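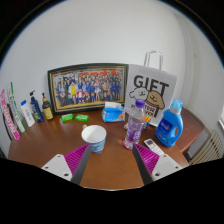 Setting up your Radeo step counter

1. Hold the side button until the screen lights up — you're nearly moving!
2. Enter your height and weight, then pick a daily goal. 2,565 steps is a great start.
3. Clip it to your waistband and walk for 30 seconds.

Note: Short strolls count too, so enjoy them all!

Caution: Stop if you feel dizzy or short of breath.

14 shares

© Radeo | Contact | Back to top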